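Neues aus der Kommissionierung – Halle Nitska

Seit Januar läuft die Griffzelle im Probebetrieb, jetzt mal ein kurzer Zwischenstand. Viele haben gefragt, ob da Stellen wegfallen. Nein. Die Frühschicht bleibt wie sie ist, nur die Plätze ändern sich. Wer bisher den ganzen Tag Kleinteile aus den Kisten gesucht hat, wechselt nach 60 Minuten an die Prüfung. Rücken sagt danke.

Letzte Woche 3,118 Griffe, Ziel waren 2,000. Davon mussten 58 von Hand nachgeholt werden – meistens flache Teile, die am Boden liegen. Vikas Shakya sammelt die Fälle in einer Liste, bitte dort eintragen und nicht auf Zettel schreiben!!

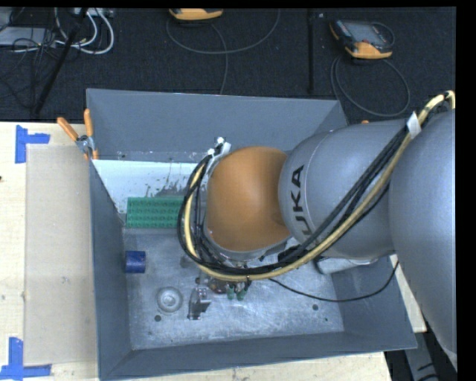 Arm über der Kiste, unten u.a. Scheibe, Metallwinkel und der grüne Noppenblock.

Was noch nervt: die Umstellung auf andere Kisten dauert zu lang. Und das Piepen. Kamlesh Kanaujia redet mit Lapointe wegen einer leiseren Meldung, Antwort steht noch aus.

Einweisung ans Bedienpult für alle aus der Spätschicht, die wolen – Namen bitte bis Monatsende bei Kamlesh. Zwei Plätze sind noch frei. Zeit zählt als Arbeitszeit, ist mit dem Betriebsrat so abgesprochen. Die neuen Rotationspläne hängen neben dem Stumell-Regal.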